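The first thing I learned about folding clothes is that I had been doing it on the wrong surface for my entire adult life. I folded on the bed. I folded on the couch, on my own knees, on top of the dryer with one eye on the dog. Everything slid and sagged, and I blamed the shirts!

Then I spent a January morning with Loretta Holloway, who teaches a small folding class in a converted brick building in Gillow, and who put me in front of a plain table and told me to leave the basket on the floor. "One thing on the table," she said. "You can't fold a pile."

Loretta has been folding for pay since she was 17, first at a hotel laundry in Yuen, then in the back room of a children's clothing store, and now for anyone who signs up. Her classes run two hours and she gets through a lot less laundry in them than you'd expect. Most of the first hour goes to the part before the fold, when a garment is still a heap and you are deciding where its corners are. She loves that part. By the end of the morning I loved it too, which I did not see coming.

Her table is white, and she's particular about that. A pale pink piece like the one we kept coming back to looks almost the same color as a cream bedspread under a bedroom lamp, and you lose the hem. On a flat white top in daylight you can find the rumpled edge right away, and a rumpled edge is where Loretta likes to start.

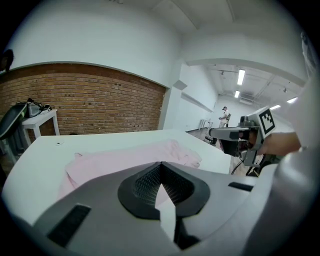
## Start with the heap

So you've got your crumpled thing on the table. The temptation is to snatch it up and give it a good snap in the air, the way my mother did with pillowcases. Loretta isn't against the snap (she does a magnificent one, it sounds like a flag), but she makes beginners wait. Let it lie there. Find an edge that you recognize. A hem is best, a shoulder seam is next best, and a neckline will lie to you because it curves.

Take the edge at two points, well apart, and draw it toward the far side of the table. Move both hands at the same speed. If one hand gets ahead, the cloth twists and you end up with a diagonal ridge that you'll be chasing for the next five minutes. I chased mine for longer than that.

Demetrius Van Dusen was at the table beside me. He runs a secondhand shop called Brereo and had come with a bag of cotton sweaters that he said had been beating him for weeks. He pulls hard and fast, and his sweaters kept coming out longer on the left. Loretta had him do the same sweater four times, slower each time, and on the fourth he laughed out loud. It was square! He held his arms up like he'd won something, and I clapped, and I meant it.

## Creases travel

My favorite discovery of the whole morning is that you can't push a crease flat. You can only send it somewhere. Press down on a bunched spot in the middle of the cloth and it pops up a few inches over, a bit smaller and in a different shape. Little peaks turn into a rounded ridge, the ridge splits in two, and you start to feel like you're herding something.

The trick is to pick one direction and stick with it. Loretta works from the far edge back toward herself, and she wants the lower part lying quiet before she bothers with the center. Small ripples along the hem are fine. She leaves them for last and they mostly go away when the first fold comes over.

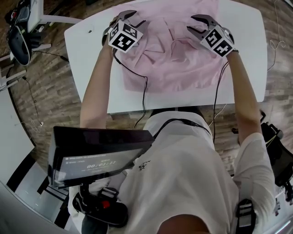
Page 127

Soft, light fabric is the hardest to learn on and the most fun. Denim stays where you put it, so it doesn't teach you much. A thin knit answers every move you make, including the ones you didn't know you were making, such as leaning on the table with your hip. Spread something pale and floppy until it covers the middle of the tabletop, leave yourself some bare surface on either side, and you'll see all your habits laid out in front of you.

A few things I've kept doing at home:

- Clear the whole top, including the coffee.
- Close zippers and one button, usually the second from the collar.
- Spread first, smooth second, fold third. Going back a stage is allowed.
- Keep sleeves out wide until the body is flat.
- Fold toward yourself on the first pass, then turn the garment a quarter turn and go again.

## About the table

You don't need to buy one. Loretta's students use kitchen islands, desks, and in one case a door laid across two filing cabinets. What matters is that it's flat, that it meets you near the waist, and that you can reach the far edge without going up on your toes. Rounded corners are a real pleasure if you have them, though. Cloth hanging over a sharp corner makes a point and tugs, and over a soft one it just drapes.

I ended up clearing off the old Jurklow drafting table in our spare room, which had been holding up boxes of tax papers and a broken lamp. It's a little too high and I stand on a folded rug. I fold there most evenings now with the radio on, one thing at a time, and my daughter has started bringing me her T-shirts to see if I can get the creases to go where she points.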